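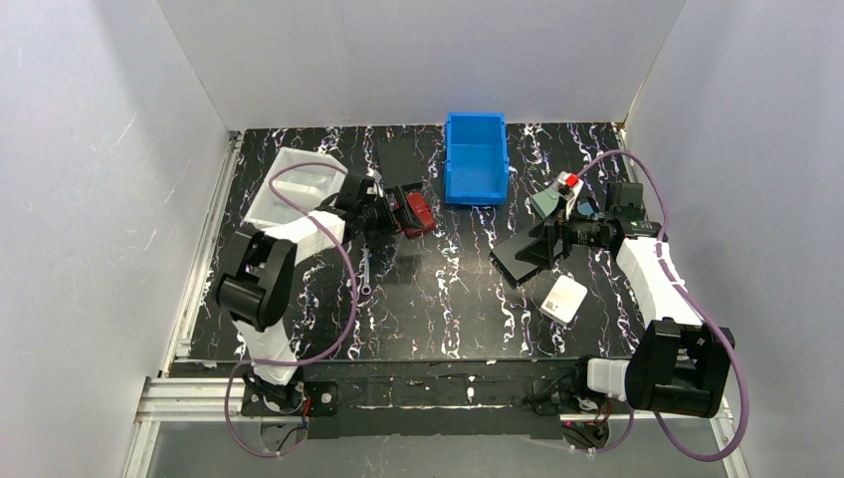 자동화 시스템 실습 과목 견학 보고서
작성: 4조
견학일: 10/04/2023

1. 견학을 신청한 이유
우리 조는 학기 과제로 '작은 부품을 두 팔로 나누어 정리하는 작업'을 골랐다. 수업에서는 팔 하나짜리 시뮬레이션만 다뤄 봐서 실제 양팔 장비가 어떻게 움직이는지 감이 오지 않았고, 마침 Tallitz의 공개 행사에 학생 자리가 남아 있다는 소식을 듣고 바로 신청했다. 참가자는 모두 13명이었고 우리 조가 제일 앞줄에 섰다(일찍 간 보람이 있었다!).

2. 진행 순서
처음 60분은 강의실에서 Celeste Ocampo 연구원의 설명을 들었다. 두 팔의 작업 영역이 겹칠 때 어느 쪽이 먼저 들어갈지 정하는 방법이 중심이었는데, 교재에서 한 줄로 넘어간 내용이 여기서는 슬라이드 한 묶음이었다. 충돌을 피하려고 한쪽을 무조건 세워 두면 시간이 너무 늘어난다는 말이 기억에 남는다. 그 뒤 실습동으로 옮겨 Irfan Sopacua 연구원의 시연을 봤다. 제어 프로그램 이름은 Dumlao이고, 지금까지 쌓인 작업 기록이 2000건이라고 한다. 질문은 시연 도중에도 마음대로 할 수 있어서 다들 정말 많이 물어봤다.

3. 시연에서 관찰한 점
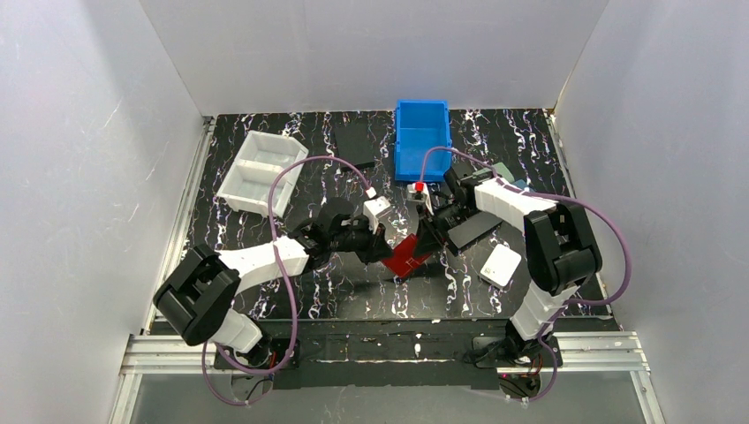

우리 조가 제일 궁금했던 것은 겹치는 영역에서의 거리였다. 시뮬레이션에서는 두 손끝이 조금만 가까워져도 경고가 떠서 늘 멀찍이 떼어 놓았는데, 실물은 훨씬 과감하다. 왼팔이 작은 흰색 큐브를 잡고 있고 오른팔 그리퍼는 파란 통 바로 앞쪽까지 내려와 있으며, 그 사이에 납작한 빨간 물체가 비스듬히 놓여 있다. 우리 시뮬레이션이었다면 벌써 멈췄을 배치라서 조원들끼리 한참 이야기했다. 보라색 케이블이 팔 위로 크게 고리를 그리는 것도 눈여겨봤다. 우리 모델에는 케이블이 아예 없는데, 관절이 돌아갈 여유 길이까지 생각하면 빼놓을 수 없는 요소 같다.

물체 종류를 섞어 놓는 것도 배울 만했다. 우리는 크기가 같은 정육면체만 썼는데, 납작한 것과 각진 것은 잡는 방향부터 다르게 잡아야 한다. Sopacua 연구원은 납작한 물체가 의외로 어렵다면서, 손가락이 바닥에 닿는 높이를 먼저 맞춰 보라고 조언해 주셨다. 작업대 바닥의 구불구불한 무늬에 대해서도 물어봤다. 카메라 인식에 방해가 되지 않느냐는 질문이었는데, 단색 바닥에서만 시험하면 다른 곳에 옮겼을 때 고생한다는 답을 들었다.

4. 과제에 반영할 것
시뮬레이션의 안전 거리를 고정값으로 두지 않고 팔의 속도에 따라 바꿔 보기로 했다. 물체는 납작한 판과 작은 큐브 2종으로 늘리고, 배경 무늬도 넣는다. 케이블은 정확한 모델링까지는 어렵겠지만 손목 회전 범위를 제한하는 식으로 흉내 낼 생각이다. 수정한 코드는 조 폴더의 Pusteck 항목에 올려 두었다.

5. 소감
화면으로만 보던 것을 눈앞에서 보니 과제가 갑자기 재미있어졌다. 돌아오는 버스에서도 내내 그리퍼 이야기만 했다. 6월에 공개 행사가 또 열린다고 하니 다음 학기 수강생들도 꼭 신청했으면 좋겠다. 바쁘신 중에 끝까지 질문을 받아 주신 두 분께 감사드린다.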